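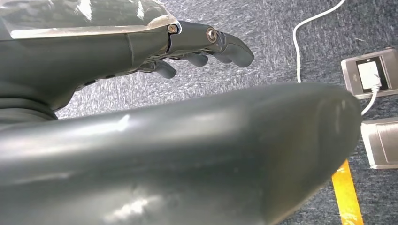

Kane Pomare 说除湿机开一整夜也没用，只要外墙还是冷的，水就会继续往上结。这是他在我上一个帖子底下的回复，后来那个帖子跑题跑到暖气费上去了，我干脆重新开一个，把情况写全，麻烦懂的人看看。

我们三月搬进 Rotside 的这套一楼房子，租的，砖外墙，单层玻璃，铝窗框。出问题的是朝南的那间卧室，28平方米，在这边算很大的一间了，层高也高。房间两面是外墙，一面靠走廊，一面靠卫生间。整个冬天基本晒不到太阳。

现象是这样的：

每天早上玻璃下半截全是水，窗台上积一条，毛巾擦一遍能拧出水来。两面外墙交接的那个墙角，从踢脚线往上长黑点，擦掉以后不到两个星期又出来。衣柜原来贴着外墙放，挪开以后发现背板发白毛，柜子里一件呢子大衣和两双皮鞋都长了霉。床垫靠墙那一侧摸着发潮，目前还没有看到霉点。

我买了个电子湿度计放在床头柜上，早上六点半看是90，下午会降下来，但我没有每天记。后来又买了一台 Hiltard 的除湿机，压缩机式的，花了163纽元，二手。晚上睡觉前打开，早上水箱里只有浅浅一层水，玻璃上的水一点没少。机器白天放在客厅试过，出水比在卧室多不少，所以应该没坏。

房子是 Haddadin 代管的。我发过两次邮件，第一次他们回了一份通用的说明，让我们多开窗、洗澡开排气扇、不要在室内晾衣服。第二次派人来看了，说墙体没有渗水，是“生活习惯造成的冷凝”，建议我自费装一套 Orkinetti 的送风系统，报价3,479纽元。我是租客，不太可能花这个钱，而且我也不清楚装了是不是就能解决。

生活习惯方面我交代一下，免得大家再问：两个大人睡这间房，房门晚上关着，因为走廊那头的猫会进来踩人。衣服夏天在外面晾，冬天有时候在客厅用架子晾。洗澡开排气扇，但是排气扇声音很大，洗完就关了。卧室有一台小的电油汀，睡前开一个小时，上床后关掉。

想问的有几件事。除湿机为什么晚上几乎不出水，是该换地方还是该换机型？怎么分清楚到底是冷凝还是墙里进水？墙角的霉应该怎么处理才能不再长？还有就是跟代管公司该怎么谈，他们说是我的生活习惯，我有没有必要认？

Leonie Pirihi

Kane Pomare

我上次回得太短了，这次写长一点。上次那句话说得也有点绝对，除湿机有用，只是你现在的用法很难让它出力。

先说它为什么不出水。压缩机式除湿机的原理是让空气经过一组很冷的盘管，水汽在盘管上结成水滴下来。房间本身温度低的时候，盘管要比房间更低才行，于是很容易结霜，一结霜机器就得停下来化霜，压缩机停着，只有风扇在转。你油汀开一小时就关，单层玻璃加砖墙，后半夜室温掉得很快，机器大半时间都在化霜。客厅白天温度高，所以同一台机器出水就多。这和你看到的现象对得上。

另一点是，冷空气里装的水汽总量本来就少。你看到90会觉得空气里全是水，但那是相对湿度，是跟当时温度下能装的最大量去比的。同样多的水汽，室温高几度，读数就会掉下来一大截。下午湿度低，主要是因为温度上去了，屋里的水汽未必少了。所以以后记湿度的时候一定把温度一起记下来，光有一个湿度没法判断。

玻璃和墙角是房间里最冷的面。空气碰到比露点低的表面就会出水，不管你床头那里多干爽。墙角尤其吃亏，两面外墙一起散热，空气又不流动，再放个衣柜挡住，那块墙比房间中间冷得多。霉不需要墙面真的流水，表面附近长期很潮就够它长了。

具体做法我建议这样。

油汀不要只开一小时。调到低档整夜开着，目标是室温不要跌破16度，能到18度更好。我知道电费的问题，但是短时间猛加热然后关掉，对防潮几乎是反效果：热的时候床品和家具里的水汽跑出来，冷下去的时候全结到玻璃上。如果整夜开承担不了，那就把定时设在后半夜到起床这一段，比设在睡前好。

除湿机改到傍晚开，和油汀一起开，房门和窗都关着，让它在房间还暖和的时候干活。机器离墙远一点，进风口不要被床单或者窗帘挡住。滤网拆下来看看，二手机器滤网堵住的很多。睡觉的时候嫌吵可以关。

早上起来先擦玻璃。把水擦掉拧到水池里，不要擦完把毛巾晾在同一个房间。然后两边的窗对开十分钟，卧室门也打开，让风穿过去。冬天外面的空气就算感觉潮，进来加热以后也会变干，下雨天也可以这么做。开十分钟足够换气，墙和家具的热量还没来得及散掉。不要整天留一条缝，那样换气慢，窗边的墙反而一直是凉的。

两个人关着门睡一晚，呼吸和出汗出来的水汽是实打实的。猫的问题我没有办法，可以考虑门缝底下留高一点，或者用门挡把门固定在开一道窄缝的位置，猫钻不过去就行。

卫生间排气扇洗完再多开二十分钟。你卧室有一面墙就是靠卫生间的，洗完就关等于把水汽留在屋里慢慢散。还要查一下排气扇的管子是不是真的通到室外，老房子里直接排进天花板夹层的我见过好几家。拿一张薄纸贴在风口上，能吸住说明至少有抽力，但是通到哪里要上去看，这个可以要求代管去查。

客厅晾衣服那件事，晾的时候把除湿机搬过去，关上客厅门，对着衣架吹。这台机器在那种条件下是最划算的。

衣柜和床都离外墙一拳以上。柜子下面要是实心底座，垫高一点让空气能过。长霉的大衣送干洗，皮鞋擦干净以后放到通风的地方，等彻底干了再收，别马上放回同一个柜子。

换机型的话，转轮式的在低温房间比压缩机式好用，出来的风也是温的，代价是耗电高一些。我的意见是先按上面的办法用两个星期，不要急着再花钱。

送风系统我不反对，我父母家装过类似的。它从屋顶夹层抽空气往屋里送，晴天效果不错，连着阴冷的日子里送进来的也是冷空气，房间没有加热的话会更冷。租客自己出这笔钱没有道理，装在房子上你也带不走。

southerly_wall

楼上讲的我大体同意，补充一下怎么分冷凝和渗水，顺便说说霉。

最省事的办法是贴一块锡纸。先把墙面擦干，用吹风机低温吹一会儿，剪一块巴掌大的锡纸，四边用胶带贴死，放两天。揭下来看，朝房间的那一面有水珠，说明是屋里的水汽结上去的；贴墙那一面潮，就要怀疑墙里面有水。两面都潮也有可能，那就是两件事一起发生。墙角和墙面中间各贴一块，比较着看。

这个办法有局限，涂料要是防水性很强，里面的水出不来，贴墙那一面可能是干的，所以还得看别的迹象：

渗水的痕迹一般有边，一圈发黄或者起白色粉末的印子，下过大雨以后会变大。冷凝的霉多半是散的黑点，集中在墙角、窗框四周、家具背后，天气冷的时候重，跟下不下雨关系不大。从地面往上返潮的，潮的高度比较整齐，往往不超过膝盖，踢脚线会变软，用指甲能按进去。

你说是从踢脚线往上长的，又是一楼，这一条我会比较留意。去外面看看那个墙角，看花坛的土有没有堆到通风砖的位置，有没有落水管对着那里滴。老房子地板下面是靠那些通风砖换气的，堵住了地板底下就一直潮。我以前租的地方就是前任租客沿墙堆了一溜土种绣球，把通风砖全埋了，挖开以后过了一个冬天才好转。地板底下要是能进人，让代管派人拿手电看一下，地面是湿泥还是干土一看就知道，有没有铺防潮膜也能看到。

霉的处理：

戴手套和口罩，开窗，不要干刷，干刷会把孢子扬得到处都是。用布蘸稀释过的洗洁精先擦一遍，布用完就扔。再喷白醋，停一个小时，擦掉，晾干。漂白水在瓷砖上可以用，在石膏板和木头上只是把颜色漂掉，根还在，所以很多人觉得擦干净了过两个星期又长。漂白水和醋绝对不要混在一起，也不要前后脚用在同一个地方，会放出有毒的气体。

霉长到石膏板里面去了就擦不掉，那块板要换，这是房东的事。防霉漆等墙彻底干了以后再刷，湿着刷没几个月就起皮。

床垫立起来晾一天，侧面朝着窗户。床架是实心板的话换成排骨架，或者至少在床板上打几排孔，租的床就问一下能不能打。

tui_lane

直接买一桶吸湿剂放衣柜里就行，超市有，满了倒掉再换。我家一直用这个，没长过霉。窗户上贴气泡膜也管用，喷点水就贴上去了，春天撕掉。

Kane Pomare

吸湿剂放在关着门的衣柜里有点用，这么大的房间靠它不现实。气泡膜可以试，窗框的铝条也会结水，膜只管玻璃。更好一点的是那种用吹风机收紧的薄膜，双面胶贴在窗框内侧，中间留出一层空气。贴之前玻璃和窗框都得干透，有一点水封在里面就整个冬天都在里面。要开窗换气的那扇别贴。

southerly_wall

刚才漏了代管那一段。

我不是律师，只说我自己怎么处理的。先别在邮件里承认是生活习惯，也不用跟他们争，把记录做起来就好。每天早晚各一次，写时间、室温、湿度、有没有开暖气、有没有开窗，墙角每星期同一个位置拍一张，放把尺子在旁边。锡纸试验的结果也拍下来。外面的落水管、通风砖同样拍。

然后写一封信，列清楚要求他们做什么，一条一条写，别写成抱怨。可以写的有：检查地板下防潮膜和通风，检查保温层，确认卫生间排气扇排到室外，确认客厅固定取暖设备够不够，提供检查报告的复印件。出租房在保温、通风、取暖和防潮上是有法定标准的，租约里应该附有一份合规声明，翻出来对一下，上面写的和实际装的是不是一样。哪一条对不上，就在信里引用哪一条。

给一个合理的期限，到期没有答复再去找租务调解。整个过程房租照交，不要扣，扣了你就变成有错的一方。

上次来的那个人说墙体没有渗水，问他用什么查的，有没有读数。拿手摸一下也叫看过，这种我碰到过。

Leonie Pirihi

谢谢各位，我先回一部分。

滤网拆了，灰很厚，洗完晾干装回去了。除湿机改成傍晚和油汀一起开，第一晚水箱里的水就明显多了，不过玻璃早上还是湿，只是没有积到窗台上。油汀整夜开低档我还在看电表，先试到月底。

外面那个墙角我去看了，落水管没有问题，通风砖有两块被土埋了一半，是房东原来种的一排灌木，我没敢自己挖，拍了照发给 Haddadin，让他们安排。信里把排气扇和地板下面一起写进去了。

租约后面确实附了合规声明，卫生间那一栏写的是“已安装，排至室外”。纸贴在风口上吸不住，一松手就掉下来。

锡纸昨天晚上贴的，墙角一块，墙中间一块，等两天以后揭了再上来说结果。门的事情也解决了一半，用行李带把门把手拴在衣帽钩上，留了一条缝，猫目前还在研究。

southerly_wall

纸吸不住的话，先把风扇的盖子拆下来擦一擦再试一次，拆之前把电闸关了。擦完还是吸不住，就把这一条单独写一封邮件发过去，附上合规声明那一页。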